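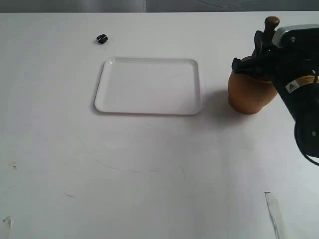
Project report – setup and upkeep of the arm cell
Covadonga Olmedo, Fotis Karagiannis, Baltasar Bravo
Supervisor: Florencio Arroyo
Handed in Nov 15, 2024

1. What we had to do
Take over the cell from last year's group (Hunton project), get it gripping reliably, write down how to keep it that way. Started in September. No programming of new tasks, only setup, care and repair.

2. State at the start
Fingers didn't meet evenly when closed. Wrist camera loose in its bracket, one of 2 screws missing. Home position off by 5 mm compared with the old notes. Cable to the gripper pulled tight whenever the last joint turned.

3. Gripper
Took both fingers off, cleaned the seats, refitted. Baltasar tightened them too much the first time so we had to do it again. After that ran 150 open/close cycles with nothing in the grip and checked the gap every so often. Gap stayed even. Gomitz script used for the cycling, it is on the shared drive.

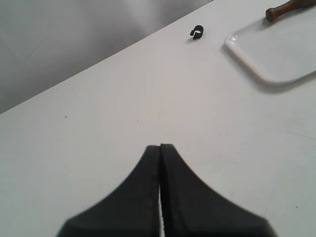

4. Wrist camera
New screw, bracket pushed fully home before tightening. The finger tips should show in the lower half of the picture, side by side. If they have moved to the left or right the bracket has slipped – stop and redo it. Calibration took 5 tries, mostly becuase the lamp was left on for the early ones.

5. Cable
Gave it more slack and moved the tie further back. Turn the last joint by hand both ways before switching on. It must not pull.

6. Weekly care
Wipe fingers with a dry cloth. Check finger screws and bracket screws.
Wipe the table, marks confuse the camera a bit.
Send arm home, compare with the notes.
Write it in the log, with intials.

7. Not done
Spare fingers never ordered. Grip force only tested at the low setting. Fotis has the settings file, ask him for the newer one – the Llorente copy is out of date.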